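2023年8月30日

洗濯かごが戻ってきた。出ていったわけではないのだが、私のなかでは春先から行方不明の扱いになっていた。クローゼットの奥で冬物のコートの下敷きになって、すっかり平たくなっていた。黒いメッシュの、丸い、軽いやつである。引っぱり出して形を整えたら、縁がいくらかくたびれたまま、それでもかごの顔をして立った。えらい。私なら四か月もコートの下にいたら、もう少し恨みがましい顔をする。

そもそも今日は片づける気などなかった。朝、メリエム(アブデラジズのほう。職場のメリエムではない)から連絡があって、あさっての晩に泊めてもらえないかという。もちろん、どうぞどうぞ、と返事をした。返事をしてから部屋を見た。順番が逆である。毎回逆なのに、毎回新鮮に驚いている。

この部屋を借りたのは四月で、家具付きという言葉に弱い私は、内見のときに床をよく見なかった。ランプがついている、ベッドがある、ソファまである、と上のほうばかり見ていた。家主のゼペダさんは、私がランプに感心しているあいだ、カーペットのいちばん濃い染みの上に立っていたのだと思う。いま思うとほとんど動かなかった。あの人は終始にこやかで、終始同じ場所にいた。

入居の日にもらった備品の一覧表がまだ引き出しにあったので、片づけの前に読みなおした。こういう現実逃避には才能がある。「寝台、小卓、電灯、長椅子、その他」と英語で書いてあって、「その他」が何なのか、いまだにわからない。染みのことかもしれない。だとしたら退去のときに全部そろえて返さなければならないわけで、それなら今日まで維持に努めてきた私は優良な借り主である。保証金は100ポンドだった。染みを減らしたら引かれるのか、増やしたら引かれるのか、一度きちんと訊いておきたい。

で、片づけである。まずはソファから手をつけた。

私の部屋のソファは、座るための家具として雇われたはずなのに、いつのまにか衣類の中間管理職になっている。洗うほどではないが、しまうのも気が引ける服。これがどの家でも問題になっているはずなのに、家具業界が正面から取り組んだ話を聞かない。椅子の背、ドアの取っ手、運動器具の持ち手、そういうところで皆こっそり処理している。私の場合はソファで、右のほうが「あと一回着られる」、左のほうが「もう洗え」、真ん中が「判断を保留」という区分けになっていた。八月も末になると、真ん中が両側を圧迫してくる。国境というのはこうして動くのだなと思う。

判断を保留していたものを一枚ずつ持ちあげて嗅いだ。ひとに見せられる光景ではないが、日記なので書く。紺のシャツは有罪。灰色のカーディガンは証拠不十分。去年ハジャルにもらった、胸のところに意味のわからない標語が入ったTシャツは、匂いとは別の理由で長いこと着ていなかったことがわかり、それはそれで申し訳なくなって洗うことにした。着ないのに洗う。贈り物というのは手がかかる。

かごはすぐにいっぱいになった。いっぱいになったので、洗濯室まで抱えておりた。この建物の洗濯室は地下にあって、乾燥機が動いているときだけ暖房が入ったようになり、冬は妙に人気がある。夏の終わりのこの時期は、誰も長居をしない。先客はファフミさんで、彼は洗濯機の前に折りたたみ椅子を出して新聞を読んでいた。終わるまで見張っているのだという。何をですか、と訊いたら、靴下を、と答えた。それ以上の説明はなく、私もなんとなく納得してしまった。

洗剤は先週スカムネスの町なかで買ったDrollanoとかいうのを使ってみた。袋には山と滝の絵が描いてあって、蓋を開けると山でも滝でもない匂いがする。近いものを挙げるなら歯医者の待合室である。清潔なことは間違いない。清潔すぎて、洗いあがったシャツに袖を通すと口を開けたくなるかもしれない。来週報告する。誰に報告するのか。

洗濯機を回しているあいだに部屋に戻って、ソファの座面に掃除機をかけた。服がなくなったソファは広かった。こんなに大きかったのか。借りたときの自分が、ここで本を読む生活を想像していたのを思い出した。紅茶を置く台のことまで考えていたのである。ためしに座ってみたら、たしかに本が読めそうだったので、本を取りにいき、読みはじめ、気がついたら洗濯機がとうに止まっている時間だった。慌てておりていくと、ファフミさんの姿はなく、私の洗濯物は濡れたまま、機械の上にきれいに積まれていた。シャツの向きまでそろえてある。怒っているのか親切なのか、畳み方からは読みとれない。いちばん上に標語のTシャツが広げてあったのは、たぶん偶然だと思いたい。

そのあとは床だ。床については長く書くつもりはないが、長くなるだろう。

カーペットという敷物を発明した人は、たぶん物を落とさない人だったのだと思う。私は落とす。コーヒーも落とすし、パンのかけらも落とすし、一度などは開けたばかりのヨーグルトを落とした。もっとも、この部屋の染みの大半は私の入居より前からあるもので、これは声を大にして言いたい。ベッドの側の黒ずみは先住者の作品である。毎朝同じ足の下ろし方をした人がいたのだ。私はその人の顔も名前も知らないのに、朝どこに足を置いていたかだけは知っている。考えてみるとずいぶん立ち入った知り合い方である。

春に一度、染みに名前をつけようとしたことがある。星座みたいに。結局、どれも雲か芋にしか見えなくて、芋が多すぎるのでやめた。

掃除機はPlovoraの古いので、吸う力よりも主張する力のほうが強い。スイッチを入れると隣室のディミトリウさんが壁を叩くか、口笛を吹くか、どちらかをする。今日は口笛だった。機嫌がよかったらしい。壁越しに聞くかぎり、掃除機の音に合わせて音程をとっていた節がある。曲はわからなかった。あの人とは廊下で天気の話しかしたことがないのだが、合奏の相手としてはもう長い。

かけおわってスイッチを切って、よし、と思って腰を伸ばして、見おろすと、細かい白い屑がまだぽつぽつ落ちている。あれはいったいどこから来るのか。紙なのか糸なのか、昔の誰かのビスケットなのか。かける前より目立つ気さえする。周りがきれいになったせいだという説明は筋が通っているが、筋が通っているだけで慰めにはならない。指でつまんで拾ったら、拾った先からまた別のが目に入る。三度しゃがんだところで膝が鳴り、それを終了の合図ということにした。メリエムは近眼である。

昼は遅くなった。角のベラダでひよこ豆のスープとパン。ここのおかみさんは、こちらが何を頼んでも、ちょっと考えてから「そうね」と言う。注文が承認されたような気がして、つい通ってしまう。今日はパンをもう一切れ、と言ったら「そうね」がいつもより長かった。隣の席にハジャルがいたので一緒に食べた。メリエムが来るから片づけていると話すと、ハジャルは匙をとめて、私が行くときは片づけたことがあったっけ、と言った。あったと思う。春に一度。あのときは洗濯物を隠した。そう、そのときだ、かごがコートの下に入ったのは。謎がひとつ解けた。解いてくれた本人には言わないでおいた。

ハジャルの意見では、客というのは部屋の角を見るのだそうだ。真ん中は誰でもきれいにするから信用しない、角と、それから台の下の段を見る。それで帰ってすぐ、ベッド脇の台を見た。

台の下の段には、積んであった。読みかけの文庫、読む予定の文庫、読み終えたことにした文庫、使わなくなった電話の箱、耳栓の片方、どこかのホテルの鉛筆、電池(生死不明)。本は本棚へ、箱は捨て、電池は舌で確かめたい誘惑に勝って引き出しへ。耳栓は片方しかないのに捨てられない。もう片方が出てきたときのことを考えてしまう。もう片方も、どこかで同じことを考えているのだろう。

空けてみたら、下の段はなかなかいい棚だった。蜂蜜みたいな色の木で、前の板が白くて、ランプが似合っている。何も置かないと、この台はたちまち上等な家具のふりをする。なにか置きたい。猛烈になにか置きたい。あさってまで我慢するつもりだ。

ランプの土台は乾いた布で磨いた。真鍮色のまるい台で、磨くと部屋が丸く映る。自分の顔も丸く映る。映るたびに拭きが足りないような気がして、布を動かし、余計に丸くはっきり映り、という悪循環に入りかけたので、ほどほどにした。うしろの黒いコードは前からああやって巻いて台の隅に置いてあるのだが、何のコードなのか、じつのところ私は知らない。春に来たときからあった。一覧表の「その他」はこれかもしれない。小さいプラグがついているので、いつか何かの役に立つ気でいるらしい。そこに住まわせておく。

ベッドは最後にした。最後にすると、疲れていて手を抜けるからである。シーツは替えた。白い布団は、角を持って振って、ふわっと落として、終わり。ホテルのようにきっちり折りこむ流儀もあるが、あれは中に入るとき封筒に差しこまれる手紙の気持ちになる。うちは垂らす派だ。片側に余計に垂れているのを「ゆったりしている」と呼ぶか「ずれている」と呼ぶかは、その家の主人が決めてよい。枕は白いのと灰色のがある。灰色はなんとなく奥にやった。灰色の枕は、清潔でも、清潔そうに見えるところまであと一歩足りない。気の毒なことだと思う。

ソファの白いタグのことも書いておく。切ろうかどうか、四月からずっと迷っている。手前の角に小さくついていて、座るとたまに目に入る。切ってしまえばすっきりするのだろうが、ああいうタグには「切らないでください」と書いてあることがあり、書いてあるかどうか読もうとすると字が小さく、眼鏡を取りに立つと忘れる。これを何度やったか。今日もやった。立ったついでに窓を開け、風がいいなと思い、忘れた。

片づけ途中の部屋は、こんな具合。
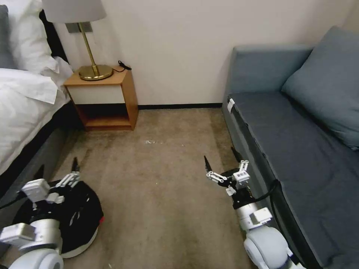
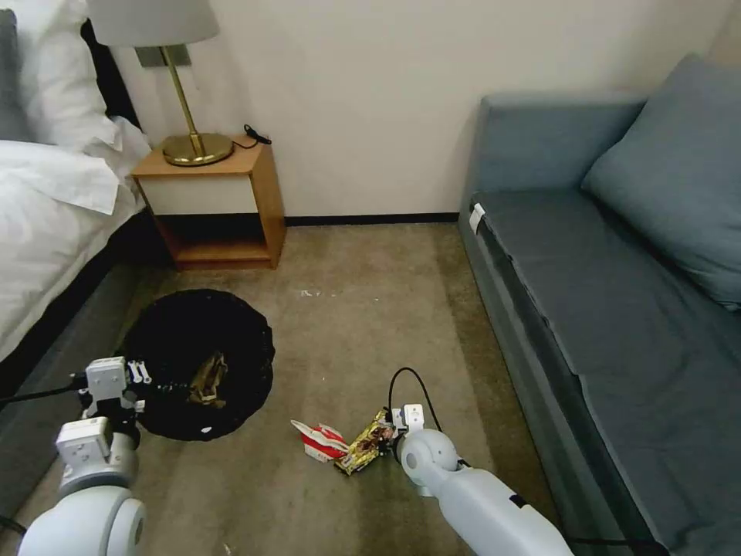
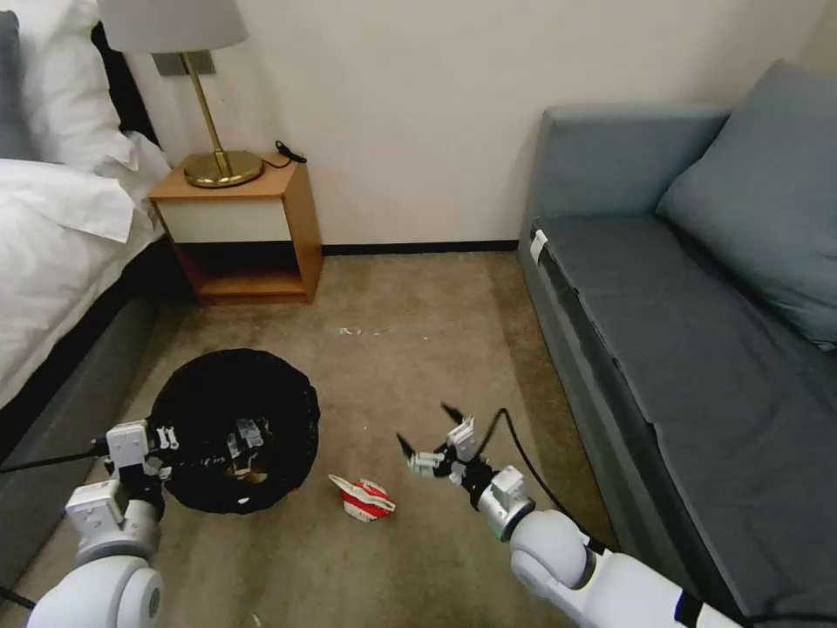
夕方になって、ファフミさんに礼を言いにいった。洗濯物をどけてもらった件である。手ぶらもなんだと思い、ベラダで胡麻のついた菓子を買って持っていったら、ドアを開けた彼は、ああ、あれは私じゃない、と言う。自分はそのまえに終わって部屋に戻ったそうだ。靴下もそろっていた、と満足げにつけ加えた。では誰が私のシャツの向きをそろえたのか。菓子は渡してしまった。いまさら引っこめるわけにもいかず、彼は彼で、身に覚えのない菓子を嬉しそうに受けとった。犯人がわかったら、もう一箱買うことになる。

部屋に戻る途中で、廊下のディミトリウさんに会った。いい天気ですね、と言うので、そうですね、と答え、それから思いきって、昼間の曲は何ですか、と訊いてみた。彼はしばらく私を見て、掃除機の音で聞こえていないと思っていた、と言った。耳が赤くなっていた。悪いことを訊いた。次に掃除機をかけるとき、口笛はもう聞こえないかもしれない。壁を叩かれるほうに戻ったら、それは私のせいである。

夜は洗いあがったものを畳んだ。干す場所が足りなくて、半分は乾燥機にかけたので、七分丈のつもりで買ったズボンがますます七分丈になった。標語のTシャツは縮まなかった。丈夫にできている。贈った人に似ている。

畳んだ服を抱えて、いったん置こうと思い、体が勝手にソファに向かった。置くまえに気づいたのは成長だと思う。しかたなく立ったまま、抱えたまま、引き出しを足で開けようとして、靴下を落とした。床の、ゼペダさんが立っていた場所に。拾いあげて見たが、とくに変わりはなかったのでそのまましまった。

タンスの引き出しは浅くて、奥行きが70センチほどあるくせに深さがまるでない。遠くに薄く物を入れるための引き出しである。冬のセーターを入れると閉まらないから、冬のセーターはどうしてもクローゼットに行き、クローゼットがあふれ、コートが床に崩れ、かごが下敷きになる。原因をたどっていくと、家具の設計に行きつくのだ。私のせいではないことがこれで証明された。ついでにハジャルにもこの理屈を送ってみたら、長い文章の返事が来るかと思いきや、笑っている顔がひとつ来ただけだった。

メリエムから追って連絡。着くのは夜の7時の列車で、荷物は少ないから迎えはいらない、それと枕が変わると眠れないので自分のを持ってくるという。枕を持ってきて荷物が少ないというのはどういう計算なのだろう。灰色のほうをどうするか、また考えなければならない。それから、ソファでいいから、とも書いてあった。こちらはベッドを譲るつもりでシーツまで替えたのだが。こういうのは譲りあいになると長い。前回は廊下で寝袋の取り合いになって、勝ったほうが翌朝背中を痛めた。私である。

先に言っておけばよかったのだ、ベッドを使ってと。いや、言ったら言ったで、いいからいいからが始まる。賭けてもいい。100ペンスくらいなら。

あとは風呂場と、冷蔵庫のなかの、春から見ないことにしている瓶。風呂場はあした。瓶は、客が冷蔵庫の奥まで見るとハジャルは言っていなかったから、まだ猶予がある。牛乳と卵を買う。胡麻の菓子も買う、今度は自分用に。タグの字を読む。眼鏡は枕元に置いた。ところが枕元の台の下の段がきれいに空いているものだから、つい眼鏡をそこに置いて、その横に文庫を置いてしまった。それから耳栓も。もう十一時を過ぎたので、これは明日どける。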